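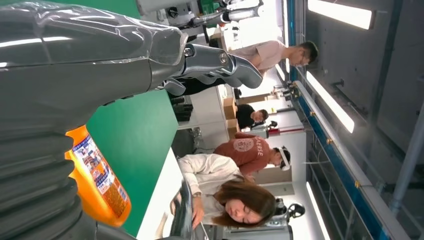 What is plastic made of?

Most plastic is made from oil and natural gas that come out of the ground. Factories turn them into tiny building blocks and then join those blocks into very, very long chains.

OK, that was the short version. I'm Sheyla, and I like the long version a lot more, so get comfy!

Let's start with the chains. Everything around you is made of molecules, and a molecule is a little group of atoms stuck together. A water molecule is tiny, just three atoms. A plastic molecule is a monster. It can have thousands and thousands of atoms, all hooked up in a line. The word for a molecule like that is polymer (say it POL-ih-mer). "Poly" means many. The small piece that gets repeated is called a monomer, and "mono" means one.

Got any paper clips at home? Ask for a box of 200 – that's the size my library in Sindbridge lets me borrow for workshops – and hook them together, end to end. Each clip is a monomer. The whole floppy chain is your polymer. Now make a few more chains, drop them in a bowl and stir them around with your finger. Try to pull one out. Ugh! They tangle, and the others come along for the ride. Tangled chains are a big part of what makes plastic tough.

So how do you get from a barrel of thick, smelly oil to a chain like that? First the oil gets heated up in a really tall tower. Different parts of it boil at different temperatures, so they can be collected at different heights. Some parts become fuel for cars and planes. Some get broken down into small molecules, and one of the most useful is a gas called ethylene. Squeeze ethylene together with the right helper chemical (it's called a catalyst, and it gets the reaction moving) and the little molecules start grabbing on to each other. Link, link, link. The new stuff is polyethylene, the plastic in lots of shopping bags, milk jugs and squeezy bottles.

The plastic usually leaves the factory as pellets, small as lentils. They even have a funny name: nurdles. I've got a jar of them on my desk and I can't stop shaking it.

Then comes the part I like best. To make a soda bottle, a machine starts with a small, thick plastic tube that looks like a test tube with a screw top. It gets warmed until it's soft, it goes inside a mold, and then whoosh, air is blown in and the plastic stretches out to fill the shape. It's a bit like blowing up a balloon inside a box. Find the bottom of an empty soda bottle and look for a little dot right in the middle. That's a mark left over from when the small tube was made.

Why are some plastics hard and some squishy?

Think about those chains again. In some plastics the chains line up neatly and pack close together, so the plastic is stiff. In others the chains have branches poking out, like a twiggy stick, and they can't get close. That plastic is softer and bendier. Factories can also mix in other ingredients. Color is one of them, and some ingredients make plastic stretchier or help it last in the sun.

Turn over a few containers in your kitchen and hunt for a small triangle with a number inside. The number tells you which kind of plastic it is. A 1 is PET, used for most water and soda bottles. A 2 is the stiff kind of polyethylene, so check the milk jug. The triangle doesn't always mean your town will recycle it, though! Every place has its own rules, and you'll have to look up yours.

Is all plastic made from oil?

Nope. Some is made from plants such as corn or sugarcane. And more than a hundred years ago, people made buttons out of milk! You can do it too, with a grown-up to handle the hot part.

Warm one cup of milk in a pan until it steams, but don't let it boil. Pour it into a bowl, add four teaspoons of white vinegar and stir slowly. Lumps! Scoop them into a strainer, let them cool, and press them dry with paper towels. Then squash them into a bead or a star or whatever you like and leave it on a shelf for a couple of days. Don't eat it, please. The lumps are a protein called casein, and casein is a polymer as well.

I made a button in August and sewed it on my cardigan. It's lumpy and I love it. Keep yours out of the wash, because mine went a bit soft around the holes.

– Sheyla Cáceres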